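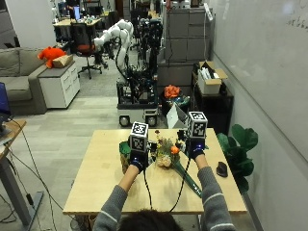

Home | Modules | Timetable | Reading list | Contact

Drying and Preserving Plant Material
Handout 5: Water loss, colour and storage

Last updated: October 1, 2018

1. Scope

These notes cover air drying, desiccant drying and glycerine treatment of cut flowers and foliage. Pressing was dealt with in Handout 4. Freeze drying is left to the February block, when the chamber is available.

2. Water in cut stems

A fresh petal is mostly water by mass. Once the stem is cut, supply from the roots stops but loss through the surface goes on. Rate of loss depends on temperature, air movement, surface area and the difference in vapour pressure between tissue and room air. Thin petals with a large surface dry first. The calyx and the top of the stem dry last, and most rot in a hung bunch begins there.

Moisture content (wet basis) is found from

M = (Wf - Wd) / Wf x 100

where Wf is fresh mass and Wd is mass after oven drying to constant weight. Worked case: a bunch of statice weighs 500 g fresh and 108 g dry. M = (500 - 108) / 500 x 100 = 78.4 per cent.

Do not use air-dry mass for Wd. Air-dry material still holds moisture in balance with the room, and the result will come out low.

3. Methods

3.1 Air drying. Strip the lower leaves, tie in small bunches, hang head down in a dark room with moving air. Suitable for statice, helichrysum, lavender, yarrow and most grasses. Stems shrink, so ties must be elastic or be tightened during the first week.

3.2 Silica gel. Fine grade only. Cover the base of the box, set the flower face up, and fill around the petals with a spoon before covering the top. Seal the lid. Over-dried petals shatter when the gel is poured off. Gel can be dried out and used again; follow the supplier's sheet for oven temperature.

3.3 Glycerine. Stand woody foliage in one part glycerine to two parts hot water. The solution is drawn up and replaces part of the water in the leaf, which stays pliable. Colour shifts towards brown. Stems cut late in the season take up little.

4. Colour

Anthocyanins (reds, blues, purples) change with the acidity of the cell contents and often darken as the tissue dries. Carotenoids (yellows, oranges) are more stable during drying but fade in strong light. Chlorophyll breaks down in light and heat, hence the straw colour of grasses dried on a windowsill.

In the Relmont store trial, two lots of helichrysum were kept for one winter, one in closed cartons and one on open shelving at 2,000 lux. The shelved lot was graded as faded by both markers. Humidity was not logged, so the trial says nothing about mould.

5. Storage

Pack in cartons with tissue between layers. Keep off outside walls. Check for carpet beetle larvae and biscuit beetle at each stock turn; seed heads are the usual source. Label each carton with species, method and date cut.

6. Before the practical

Read sections 2 and 3. Bring a calculator and a lab coat. Balance bookings go through Wagner Toledo.

This site uses cookies to remember your settings. Accept | Manage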